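Milcombe Notes: one-to-one meeting notes from small firms
README and data card, version 2
Last changed: Jun 11, 2022
Maintained by Jana Weidemann and Yaw Eshun

What is in the collection

Milcombe Notes is a collection of 1,855 written notes from one-to-one meetings between a manager and a member of staff. The notes come from 36 small firms. Each note was written by the manager, during the meeting or soon after it, and has a length of up to 400 words. All notes are in English, although for many of the managers English is a second language, as it is for one of us.

We made the collection for people who study how managers in small firms write about their staff: what they remember, what they promise, and what they leave for the next time. It can also be used for training and testing text classifiers, with the limits given further down.

Files

notes.csv contains one note per row.
labels.csv contains the labels of both annotators and the agreed label.
firms.csv contains the sector and size band of each firm.
guide.txt is the labelling guide, which we call the Wallin guide, after the street where we wrote it.
changes.txt is the list of changes between versions.

All files are in UTF-8. The separator is a comma and text fields stand in double quotes. If you open notes.csv in a spreadsheet program, please switch off the automatic recognition of dates. Some managers begin a note with a short code such as 3-2, and the program will turn it into a day in the spring.

Fields in notes.csv

note_id: a number, stable between versions. Numbers of removed notes are not used again.
firm_id: links to firms.csv.
meeting_type: regular, probation, return to work, or leaving.
text: the note itself, after the replacement of names.
follow_up: yes if the note names at least one thing to be done after the meeting, otherwise no.
who_acts: manager, staff, both, or unclear. Empty if follow_up is no.

Fields in firms.csv

firm_id, sector, size_band, has_hr. The last field says whether the firm had a person employed for personnel matters when the notes were written. In most of the firms this work was done by the owner or by the office manager, next to their other duties, and the notes show it. Holiday requests, a broken chair and a serious complaint can stand in the same paragraph.

How the notes were collected

The firms were customers of Clustus, a small consultancy which gives courses on managing staff. After the course, the managers were asked to keep short notes of their one-to-one meetings on a simple form. The form had only three headings: "Since last time", "Now" and "Until next time". Not every manager used the headings, and we did not add them afterwards.

A note was included only when the manager and the member of staff had both signed the consent sheet. When one of them withdrew, all notes of this pair were taken out. We did not ask for reasons. Notes about formal disciplinary meetings were never requested, and the few which were sent to us by mistake were deleted before labelling.
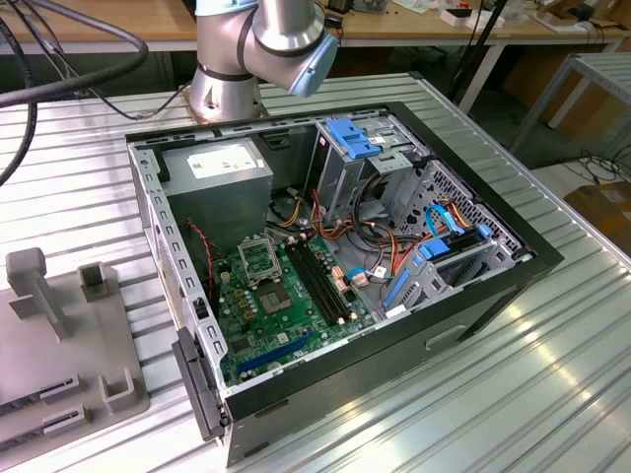
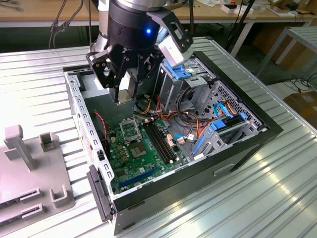 Desktop computer tower lying on its side with the interior open, two views.

Replacement of names

Names of persons, firms, customers and places were replaced by tokens such as PERSON_A or TOWN_B. The tokens are consistent inside one note but not between notes. Therefore it is not possible to follow one employee through the collection, and we ask you not to try it by other means.

The replacement was done first by a script and then read through by hand. Nicknames were the most difficult part. In one firm half of the warehouse seems to be called after football players, and the script left them all standing. If you still find a name, please write to us with the note_id only — do not copy the text of the note into the message.

Health details were shortened. "Had an operation on the left knee" became HEALTH_DETAIL. The length of an absence was kept, as it is important for the return to work notes.

Labelling

Each note was labelled by two annotators, Jana Weidemann and Yaw Eshun, who worked separately with the Wallin guide. Where they disagreed, they read the note again together and wrote down an agreed label. Both original labels stay in the file, so you can calculate agreement in the way you prefer.

Most of the disagreement is in who_acts. British managers often write "we should look at the rota", and it is not always possible to know who "we" is. Yaw read such sentences as the manager taking the task, Jana read them as both. The guide now says "unclear" when there is no other hint in the note, and the older labels were corrected for version 2.

The label follow_up was easier, but please read section 4 of the guide before using it. A wish is not a follow-up. "It would be nice to have the meeting in the morning" has the label no; "I will move the meeting to the morning" has the label yes.

Suitable uses

Research on the language of everyday management. Teaching material for courses, if the notes are shown one at a time and with the tokens left in place. Testing of tools which find tasks and promises in short informal text.

Uses we do not allow

Do not use the collection to rate employees or managers, or to build a product which does so. The notes show what one side wrote down. A quiet member of staff may look as if nothing was said, and a manager who writes little may be a very good listener. Do not use it to predict who will leave a firm either. The leaving notes come from a small part of the firms and were written under very different conditions.

Known problems

The firms had all bought a course, so their managers were probably more interested in the subject than others. Catering and building firms are too few. Notes written in November are shorter than the rest, and we think this is connected with the busy season in the retail firms, but we did not test it.

Some notes were dictated to a telephone. They contain no full stops and sometimes strange words — "a praise all" for "appraisal" is our favourite. We left these as they are.

The field size_band was filled in by the firms themselves. Two kinds of counting were used, with and without part-time staff, and we cannot say which firm used which.

Access and licence

The files are kept on the Vevano server and are given out on request, for non-commercial use. Send us your name, your institution and a few lines on what you plan to do. We answer normally within two weeks, in the summer later. Passing the files to third persons is not permitted, but you may quote single sentences in publications.

When you cite the collection, please give the version number, as the who_acts labels of version 1 should no longer be used.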